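Print this page | E-mail to a friend

Cleler tub chair review

We bought the Cleler for a reading corner in March and have used it most evenings for 3 months. It cost $600 from Tradura, plus delivery. The legs screw on by hand and the whole job took two of us very little time.

Comfort
The seat is firmer than the one on our old Prokopenko recliner. I like that for reading, less so for a long film. The back wraps well round to the sides, so your elbows have somewhere to go – taller people may want more height behind the head.
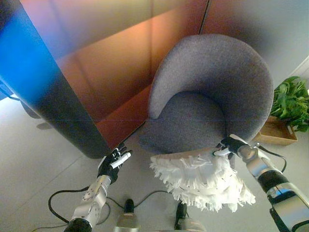

Fabric and cleaning
Ours is the heathered grey. It hides dust but collects cat hair, and a lint roller works better than the vacuum. A tea spill came out with cold water and a cloth. The colour hasn't faded near the window so far.

Compared with the Fleminer
The Fleminer is $192 cheaper and has a softer seat, but the one we tried in the shop creaked. Tradura covers both for 2 years. I'd buy the Cleler again.

Sign up to our newsletter for new reviews. We use cookies to improve this site. Accept | Manage settings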